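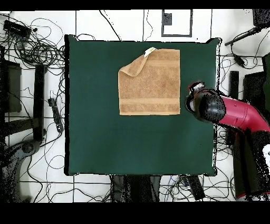 Somebody wrote under my last entry that 2000 towel demos sounds like a lot of work for one fold, and couldn't we get by on 600 and let augmentation do the rest? Fair question! I went back and forth on it over lunch. My feeling is that augmentation gives us more lighting and more color, and it does nothing for the shape of the cloth. A corner that flops over a new way has to flop over on the table, in front of the cameras, with an arm dealing with it. So I'm sticking with 2000 as the target, but I'll train a first one at 600 and we can argue over real numbers.

**Jul 21, 2021, Cullow, towel table**

Count in Nudeo at end of day: 277 kept, 26 thrown out. Most of the 26 are my own fault. I kept starting the recording while the arm was still settling, so the first stretch of each one is a little wobble with no cloth in it, and Cai (still our name for the fold model, sorry, I know Tasbridge hates it) learns wobble beautifully. I could trim them but I'd sooner redo them than keep a pile of clips with odd start times. New habit: arm still, breathe, then hit record.

Start states. I've been much too tidy. Looking back through this morning's batch, nearly every one begins with the towel flat and square to the table, and that is a towel no dryer has ever produced. So after the break I switched to turned-back corners, mostly one at a time, in whatever position they fell. Some curl up a bit and give you something to pinch, some lie dead flat and you spend ages fishing for the edge (the flat ones are horrible, I'd like more of them).
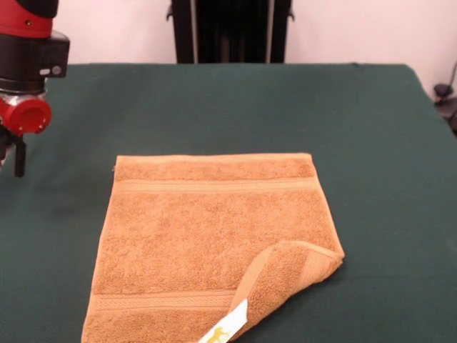

*Corner flap start. Gripper open, off to the left of the towel.*

A thing to watch with the terry ones: the label. If it pokes out near the corner I go for it every time, it's such an obvious landmark, and then I worry that Cai will be hunting for labels instead of corners. I've started mixing in starts with the label tucked under. We should also get a few towels with no label at all before August, and one with no woven bands, in case it's lining itself up on those.

Teleop notes, quick:

- Slow down on the approach. My good ones and my bad ones differ mostly in the last bit before contact.
- If you miss the pinch, keep recording and go again. Recoveries are worth having, just tag them `retry` so we can find them.
- Don't smooth the towel afterward to make it pretty. Fold's done, stop.
- Wrist view and side view both need to be up in Nudeo before you start. I lost a run to a frozen side view and only noticed at upload.

Tasbridge asked whether we can send them the raw set as it stands. I said yes to the 277, with the tags, and that the rejects stay here until I've written down why each one got rejected. That's tomorrow's job, plus a decent stretch of the dead-flat corners if my wrists are up to it.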